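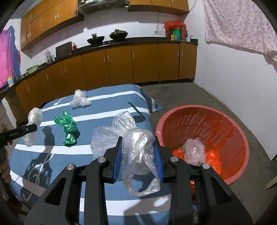

Barari says its ribbed pads win the plastic bag test, but the margin is thin

A kitchen trial of two gripper pads has ended with a clear winner, according to the company that makes one of them. The published results leave rather more room for doubt.

2018-06-01

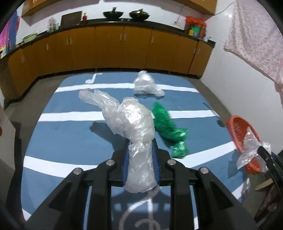 Rebecca Martinelli
Technology reporter

Robots are bad at plastic bags. A bag has no fixed shape, weighs next to nothing and, if it is clear, hardly shows up on camera. So when Barari announced this week that its new ribbed gripper pad had "settled the question" of how to pick one up, people who work with these things took notice.

The claim rests on a trial run in April by the Ledadura project, which is based in Marinho and tests parts for household robots. Ledadura compared the Barari pad with a smooth, softer one from its rival Hullovach. Both were fitted to the same black hand-held gripper, a tool worked by a person and used to gather the camera footage a robot arm will later learn from. The work took place in a home kitchen, with crumpled and knotted bags in clear, green and orange-red plastic, and a basket to put them in.

Each pad was given 200 tries. A try passed if the bag was picked up, carried and let go in the basket without being touched by hand. The Barari pad passed on five more tries than the Hullovach one, and that gap is the whole of the lead behind this week's announcement.

Barari's statement calls the result "decisive". Ledadura's own report, which runs to 5 pages and is a good deal calmer, says the ribbed pad "did slightly better on thin bags" and asks for a longer test. The word decisive does not appear in it.

There are other reasons to go slowly. The tries were shared between four people, and the report does not say who used which pad or in what order. Anyone who has spent a morning squeezing bags with one of these tools will be better at it by the afternoon. If the Barari pad went second, practice could explain the lead without any help from the ribs. I asked Ledadura for the running order and was told it was written down but is not being released until the full data set is ready.

Then there is the matter of the person. A hand-held gripper has a human being on the other end of it, who can see the bag slipping and squeeze harder, or come at it again from the side. A robot arm with the same pads has to work that out from its cameras. The report has no figures for either pad on an arm. Barari says it has done such tests in-house and that they were "very encouraging", but would not share them.

The bags deserve a closer look too. A knot gives a gripper something firm to pinch, and so does a bag scrunched up into a wad. A single sheet lying flat is much harder, as the pads have to catch an edge before they can close on anything. The report puts all the bags into one total, so there is no way to tell whether the ribbed pad earned its lead on the hard ones or the easy ones.

Letting go is another weak spot. Thin plastic clings, and the report mentions bags that stayed stuck to a pad after the jaws had opened. These were counted as failures along with bags that were dropped on the way or never picked up at all. For anyone choosing a pad, those are different faults with different cures, and lumping them together helps no one except the firm with the better total.

Hullovach, as you might expect, is not impressed. A spokesman said the firm had sent its pads to Ledadura for general kitchen work and had not been told that bags would be the only thing tested. He added that its softer pad was made with fruit and cups in mind. That may be so, although the company's own brochure lists "bags and wrappers" among the things it can handle, and he had no good answer when I read him the line.

Ledadura deserves some credit. It picked a real kitchen over a bare lab bench, with woks and jars on the counter and a busy patterned cloth as the background, and it published a result that its sponsors could easily have found dull. Barari, it should be said, is one of those sponsors. The report states this on its last page. The company's announcement leaves it out.

A second round is planned, this time with the pads mounted on an arm and the bags scored by type. Ledadura has not given a date. Barari's ribbed pads are on sale now, at a higher price than the ones they replace.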